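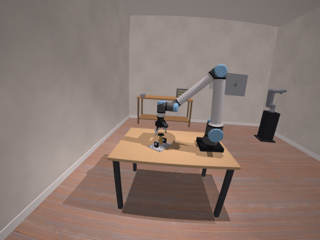 The meeting opened at the Altside building with the minutes of the July meeting approved as sent out. First business was the visit to Iltico, where members were shown how the assembly cell is set up in simulation before any parts are ordered. The demonstration used a large arm on a wooden-topped table, with the two-fingered gripper open over a small assembly on a thin gray plate. Members asked why the plate was turned at an angle to the table. Iltico said the angle can be changed in the model and that they would send the settings used.

Questions from the visit. One member asked whether the simulated grip force could be trusted. Iltico's answer was that it gives a starting value and has to be checked on the real cell. Another asked how many trial runs are made before a program is passed on. The usual number is 400, and more than 2,000 for a new part.

It was felt that the talk was too long and the time at the screens too short. The handouts were good. The secretary will pass this on in the thank-you letter.

Open day. Cárdenas has offered its front hall and can take 8 visitors at a time at each station. Gillham will print 700 leaflets at no charge if the text reaches them two weeks ahead. Agreed to accept both offers. The Iltico demonstration will be run on a large screen by the entrance. A second screen for the parts list was discussed and left open until the cost is known.

Parking. The side lot at Cárdenas is not available before noon. Signs to the street lot are needed. Action: secretary to ask Altside for the loan of last year's signs.

Other business. The projector cable is missing again and a new one will be bought. Two members asked for the visit slides. These will be sent with the minutes.

Next meeting 2024-03-02, same room.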